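The kitchen arm at the Lusano guesthouse had developed a drift, and Hilkka Toivonen, who had looked after it for longer than she had looked after either of her cars, took it personally.

It was a small drift, you understand. A guest would never have noticed. But every evening Hilkka sent the arm to its home position and laid her steel feeler gauge under the fingertips, and every evening for a week the gap had come up a little different, and she would stand there in her good cardigan clicking her tongue at it the way her mother used to click at bread that wouldn't rise.

"It's the wrist," said Uriel, from the doorway, with his mouth full.

"You always say it's the wrist."

"And last March it was the wrist!"

She had to give him that (it had been, and he'd been unbearable until Easter). So they did it properly this time. She switched off the power, waited for the brakes to clunk, hung her little red tag on the breaker, and took the cover off the wrist with the Voß driver, the one that lived in its own sock. The screws went into a saucer. Uriel held the lamp and told her a long story about his cousin's boat, which she didn't follow but found restful, and somewhere around the second engine failure she put her thumb on the encoder collar and felt it turn.

Only a hair. But a collar isn't supposed to turn at all.

"Well, there you are," she told it, quite kindly. "You poor thing. No wonder."

She cleaned the shaft, set the collar back on its mark, and snugged the clamp screw down until the wrench gave its click. Then the cover, then the saucer of screws, then the tag off the breaker, and the two of them stepped back past the line on the floor while the joints woke up one after another with that soft ticking she had always liked. She ran it home at a tenth of its speed. Then she ran it home again, and again, 60 times in all, and the tea went cold, and Uriel went and made another pot without being asked.
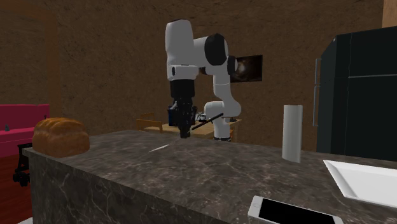 "How do you know it won't slip again?" he asked.

"I'll check the collar mark on Friday, and if it has moved I'll order a new clamp."

He thought this over, and wrote it in the logbook for her in his enormous handwriting, under the line from March, and then he went on with the part about the boat.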